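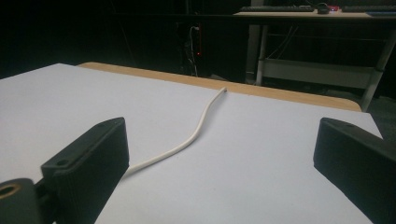

# Caseck Cable Set

Demonstrations of a person handling thin cables on a tabletop with the Yeoman hand-held gripper. The set ships with the Yeoman starter kit and can also be licensed without the hardware. This file covers version 1.2, February 2023.

Maintainer: Flurina Koller, Hondeo

## What you get

- 2,525 episodes, each one a single attempt at a single task
- wrist video from the camera on the tool
- tool pose and finger opening for every video frame
- one line of text per episode saying what the operator was asked to do
- calibration files for each tool used
- a small loader in Python

Object meshes and depth are not included. Force data is not included either, as the Yeoman has no force sensor in the fingers.

## Tasks

| Folder | Task | Ends when |
|---|---|---|
| `pick_end` | Pick up the cable by its free end | Cable end is clear of the surface |
| `pick_mid` | Pick up the cable away from the end | Cable is held off the surface |
| `straighten` | Pull a curved cable into a line | Operator opens the fingers |
| `route` | Lay the cable along a marked path | Operator opens the fingers |
| `handover` | Move the cable end to a free hand | Tool is empty |

The split is not even. `pick_end` is the largest folder and `handover` is the smallest. If you train on everything together, use the `balanced` option in the loader or the model will mostly learn to pick up ends.

## Surfaces and contrast

Many cable sets use a dark cable on a light mat, and models trained on them tend to fail on a customer's bench. We recorded on bare wood, paper, cloth and rubber mat. The `low_contrast` tag marks episodes where cable and surface are close in color, such as a white cable on white paper. Room light also varies. Episodes with the `dim` tag were recorded with most of the lights off.

Tags are set by hand, once per recording session. A session tagged `dim` may have a few brighter episodes in it.

## Layout

```
caseck/
 calib/
 episodes/
 pick_end/
 pick_mid/
 straighten/
 route/
 handover/
 splits/
 train.txt
 val.txt
 test.txt
 tags.csv
```

Each episode folder holds `video.mp4`, `pose.csv`, `grip.csv` and `meta.json`. Poses are in meters and quaternions, in the frame of the first video image. Finger opening is in millimeters between the pads.

The test split has 200 episodes. None of its recording sessions appear in train or val.

## Quick start

```
pip install ./caseck_loader
python -m caseck_loader.check --root /data/caseck
```

The check reads every episode and prints the ones with missing files. Run it before you train. Then:

```python
from caseck_loader import Caseck

data = Caseck("/data/caseck", split="train", task="pick_end")
for batch in data.batches(size=32, balanced=False):
 ...
```

A batch of 32 fits on most desktop cards at the default image size. Drop it if you load full resolution video.

## Using it with your own arm

The starter kit includes the hand-held Yeoman and a matching finger set with an adapter plate. Put the matching fingers on your arm if you can. Other fingers will work, but the view changes, and in our own trials the picking tasks suffered more than `straighten` did.

Mount the camera with the bracket in the kit and run `calib/verify.py`. It compares the finger outline in your image with the stored one. An offset of a few pixels is fine. If the script reports a mirrored image, turn the camera over in the bracket and run it again.

The Vaston controller is supported directly. For other controllers you have to write a bridge that accepts a tool pose and an opening. See `docs/bridge.md`.

## Known problems

- The cable is often hidden behind one finger in the last part of the approach. We left these episodes in.
- Thin cables on paper cast very little shadow. Segmentation masks from off-the-shelf tools are poor there, so we don't ship any.
- Backgrounds include ordinary office furniture, other cables and keyboards. Crop or mask them if your model picks up on them.
- Pose tracking drifts in some `route` episodes with fast turns. They carry the tag `drift` in `tags.csv`.
- Two operators are left-handed and hold the tool at a different angle. See the `operator` field in `meta.json`.
- Version 1.1, released in January, had the opening values for `handover` in centimeters. Replace it if you still have it.

## What it is not good for

Connectors. No episode ends with a plug going into a socket. Thick power cords and hoses are also missing, and so is anything under load. Do not use the set to judge whether a machine is safe around people or live wiring.

## License and price

Kit owners may use the set for research and in their own products. You may publish trained weights. You may not pass on the videos. The license without hardware is 3,000 per site, paid once, with fixes to the 1.x line included. University labs should write first, as there is a separate form for teaching use.

## Reporting errors

Send the episode name, the task folder and what you saw to the address on your license sheet. Please don't attach video. Fixes go into the next point release and are listed in `CHANGES.md`.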